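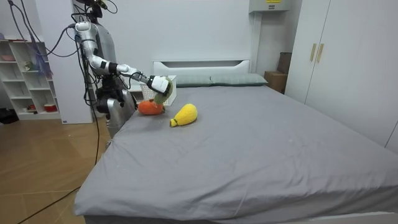 DENDALHAM, Nov 29, 2023 — Isik will open its household robotics laboratory in Dendalham to visitors for one day, with live demonstrations of a humanoid robot handling soft objects in a furnished bedroom.

The demonstration covers one task: picking up plush toys from a bed and placing them in a basket. Soft items change shape under grip, and a fitted sheet shifts when the hand makes contact with it. Both effects complicate grasp planning.

"A rigid part on a flat table is a solved case for us," said Wenche Midtbø, head of manipulation at Isik. "A plush on a mattress is a different problem. We want visitors to see the full cycle, including failed grasps."

Each session lasts 20 minutes and admits eight visitors. Clyde Iwasaki, test engineer, will run the robot and take technical questions. Between sessions the toys are put back on the bed in a new arrangement.

Isik began bedroom trials in October and has logged 2000 grasp attempts. A further 4000 are planned at a second site in Zasdale, operated with project partner Nygård.

Admission is free. Registration is required and closes when all sessions are full. Visitors must stay behind the marked floor line while the robot is powered.

Press contact: Helge Løken, Isik, Dendalham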